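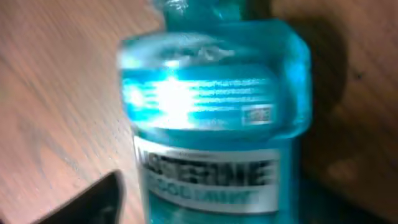 *2 min read*

Dear Josefien,

Thank you for your patience with this one. I know I promised it for the end of September, and then the shelving went up and I wanted to tell you about it with everything in its place - or at least most things.

The bathroom goods table has been our big piece of work this quarter. When you last came by, toothpaste, soap, shampoo and the rest were all living in the same crates, and families had to dig. Now they have their own wooden surface along the back wall, and people can pick a thing up, turn it round and read it before they decide. Mouthwash is a good example. We used to hand it out only when someone asked, and hardly anyone did. With a bottle of blue Listerine standing out where it can be seen, people do ask, and Jolien Van Acker has had some very nice conversations about teeth as a result (she used to be a dental nurse and is delighted!).

**What your grant has paid for**

You gave us 3,405 for the period. Of that, 2,000 went on stock, mostly oral care and soap. The remainder covered the table, the shelves behind it and the delivery charge from Danix, who were late once and very apologetic about it. I have the receipts in a folder and Jelle Koster will send copies over once he has scanned them.

**Who is coming**

We packed bags for 30 households in September, and 21 of them had never visited us before. Most of the new ones came through the school, where Evangelia Spanos has been putting our leaflet in with the lunch letters. I had expected diapers to be the thing everyone wanted, and they do go quickly, but it is the ordinary adult items that people seem most relieved to find. One father told me he had been sharing a toothbrush cup and not much else with his sons, and he went home with a full bag.

**What has been harder**

Bottles are heavy. A bag with shampoo, mouthwash and laundry liquid in it is a lot to carry to the bus, and we had two handles give way. We have moved to the thicker bags and we now pack liquids upright in the middle with the soft things tucked around them. Labels are another matter. Several families have asked for help with the small print, particularly about what age a child can start using a mouthwash, and Jolien is writing a large-print card to keep on the table.

**Next**

We would like to add a second shelf for shaving and period products before the winter, and to open one evening a month until 7:30 for people on day shifts. I'll write separately about the cost of the evening, as we are still waiting to hear what the hall will charge us for heating.

Do come and see it all. The kettle is always on, and Jelle has found us some better chairs.

With warm thanks,

Effie Tosh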